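Home Support Community Tickets Guides Sign in

Category: Home Networking > VPN and remote work > Solved

Last updated: Sun 6 September

Large uploads stall over work VPN, small ones fine (Akholm router)

Opened by Orestis Balaskas

Hi all, me again. I'm keeping everything in one ticket this time since last time I scattered it over three and drove everyone nuts. I'll add to it as I go, so sorry in advance for the rambling!

The short version: I work from home for a print shop and send big artwork files to the office over a VPN. Ever since I swapped my old router for the Akholm, anything large starts uploading, gets a little way in, and then just sits there. No error, no disconnect. The VPN icon stays green the whole time (which is what makes me want to throw things). Email works. Chat works. Video calls are perfect. Send one poster file and it's dead.

My setup:
- Fiber line into the provider's box in the hall closet
- Akholm router right behind it, newest firmware
- Nider eight-port switch under the desk
- Work laptop on a cable, Wi-Fi off
- Olura VPN client, whatever version the office pushes out
- TV, phones and the kids' tablets on Wi-Fi

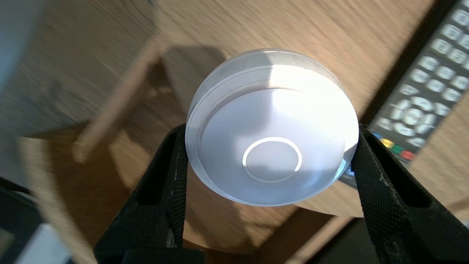 Round white plastic, frosted rim, a few small specks along the top.

First evening

Did all the obvious stuff. Restarted the provider's box, then the Akholm, then the laptop, in that order, with a good long wait in between. Same thing. Swapped the network cable for a new one. Same. Took the Nider switch out and plugged the laptop straight into the router, which meant lying on the floor with a flashlight in my teeth. Same again, so I put the switch back and I'm calling it innocent.

Speed test with the VPN off gave me 246 down, and upload looked normal too. So the line isn't slow. With the VPN on, the download test finishes fine and the upload test freezes almost right away. I ran it over and over because I kept hoping.

One odd thing: a folder of small text files goes up without a hiccup. One zip of those same text files stalls. I thought maybe the office had some filter on zips, so I renamed it to something silly, and that stalled too.

Second evening

Called the provider. Very nice person, checked the line, said it looked healthy from their end and asked if I'd tried restarting. I had. I asked if anything had changed on my account and they said no, but they did mention my connection uses PPPoE, and I wrote that down without having a clue what it meant. Hang on to that, it comes back.

Then I turned off things in the Akholm one at a time:
- Traffic priority: off, no change
- Parental controls: off, no change (kids delighted, now back on)
- IPv6: off, no change
- Firewall level from high to medium: no change

I also wondered if the TV was hogging the upload somehow, so I turned that off at the wall and sent the same poster file. Stalled in the same place, as far as I could tell. So I apologized to the TV and turned it back on.

Tethered the laptop to my phone just to see, and the poster file went straight through! Slow, but it finished. So it's the home connection or the router. Not the laptop, not the office. I felt like a real detective and went to bed.

Reply from Jirayu Thaweesak (support)

Hi Orestis, thanks for the thorough notes. Small things pass and big things hang with no error: that usually points to packet size. Could you connect the VPN off, open a command prompt, and ping any public address with the don't-fragment option and a payload of 1,472? If it complains, lower the number a bit at a time until it replies. Please also tell us what the MTU field says on the router's internet page, and whether you set that connection up by hand.

Third evening

OK so I'd never pinged anything with extra letters on the end before, but here goes. At 1,472 I get the message saying it needs to be fragmented, every single time. I kept lowering it and after a few tries it started answering like nothing had ever been wrong. That was with the VPN off, so it's nothing to do with Olura on its own.

And then the router page. The MTU box said 1500. I set up the connection by hand because the setup wizard hung on me the day I installed it, and I just left that box alone. My old router must have been taking care of it on its own, because I'd never seen the word MTU before this week.

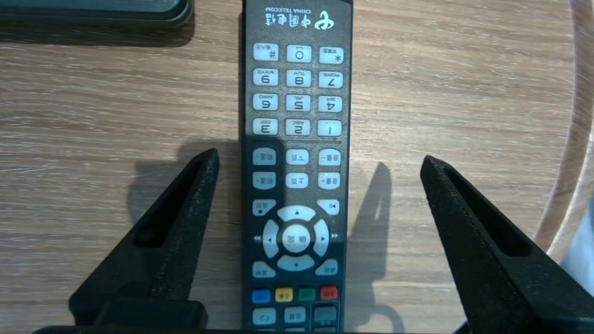 I didn't change it right then because it was late and the last time I touched a router setting at that hour we had no internet at breakfast. Wrote down every value on the page first (do this, please, future me) and saved a backup of the settings to the laptop.

My friend Wang, who does this stuff for a living, says the VPN wraps every packet in a bit of extra packaging, so a full-sized one that only just fits before doesn't fit anymore. Normally the equipment along the way sends a note back saying "too big, try smaller," and if that note gets lost, the sender keeps sending the same oversized thing forever. Finally something that sounded like what I was seeing.

Fourth evening

Changed two things, one after the other, with a test in between:

1. Set the router's MTU from 1500 to automatic. It restarted the connection, took maybe 60 seconds to come back, and then showed a lower number that fits the PPPoE line. Pings now behave. Poster file over the VPN: got a lot further than before and then stalled. Argh!

2. Turned on the option called "Adjust MSS for tunnels." It's under Advanced > Internet > More, and you have to scroll way down. Disconnected the VPN, connected again, sent the poster file. It went through! I sent it again. Went through again. Then I sent the giant trade-show banner, which is the one that started all this, and it finished in some 30 minutes while I did the dishes.

I put the firewall back up to high and traffic priority back on, and tried the poster one more time. Still good. IPv6 is off for now and I'll leave it off until the weekend, as I want a few boring workdays before I mess with anything.

Reply from Jirayu Thaweesak (support)

Great news. Your first change fixed the line itself, and the second covers the extra overhead from the VPN. You can turn IPv6 back on when convenient. If the stalls return after that, reopen this ticket and include the ping results again with the VPN connected and disconnected. I've passed along the note about the setup wizard hanging, too.

Follow-up

Full work week on it now and not one stall. IPv6 is back on and everything's still fine. Two more things for whoever lands here with the same problem: the MSS option went back to off when I restored my old settings backup (I was testing the backup, don't ask), so make a new backup after you fix it. And the Olura client needs a proper disconnect and reconnect after the change. Closing the window just hides it next to the clock.

Marking this one solved. Thanks, Jirayu!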